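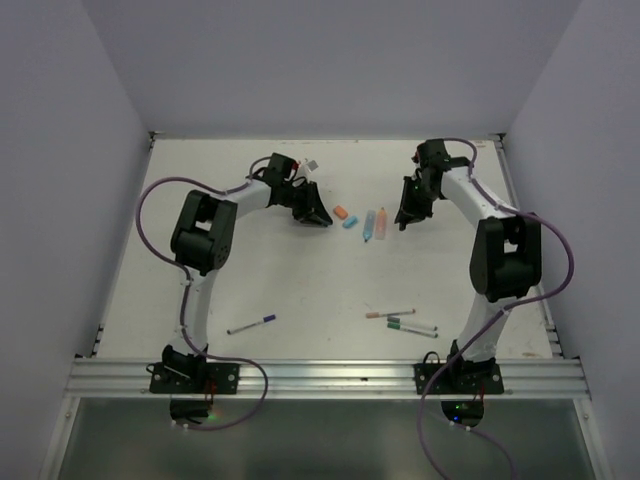
White worktop with the grey surround, small orange and blue pieces on the surface. This top has some wear.

Ekthorpe white worktop and surround

9 May updates are included in the text below.
Posted May 9, 2026 by Odair Coutinho

The Ekthorpe is a flat white worktop for small-item jobs: sorting, marking up, laying out parts, trying how one piece sits against another. Small coloured objects are easy to find on it. It comes on its own or with a plain surround that closes off the back and both sides and leaves the front open.

The surround panels stand 300 mm above the worktop. They meet at the back corners and are held from the outside by four clips, which come in the box. No tools are needed, although Bo-ram Ahn in our Wirton workshop suggests having a second person hold the back panel while the first side goes on.

What you get
Worktop, white
Back panel and two side panels, grey (surround version only)
Corner clips (surround version only)
Printed fitting sheet

The top will pick up marks with use. Fine scratches and dark specks show more on white than they would on our Stodon beech top, and they don't affect how flat it is. If you work with sharp or gritty parts, put a mat down first. The surround panels have the same finish on both faces, so a scuffed one can be turned round.

Pens are the other thing people ask about. Cap them between jobs and keep them off the top overnight - a nib left resting on the surface can leave a spot that takes some shifting. 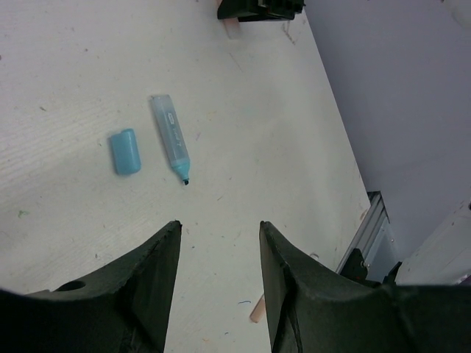 Will felt-tip marks come off the worktop?
Most water-based ones wipe away with a damp cloth and a drop of washing-up liquid. Permanent ink may leave a faint stain, and we don't recommend scouring pads because they dull the finish.

Delivery and returns
Worktops are sent flat from Wirton. We have sold more than 300 with the surround since January, and the current batch has thicker card at the corners of the box. Check the edges before you sign for it. Unused tops can be returned in the original packing.

Spare clips and single panels can be ordered separately. The older Rätsep panels are a different thickness and won't fit these clips.

We use cookies to remember your basket. Accept / Manage settings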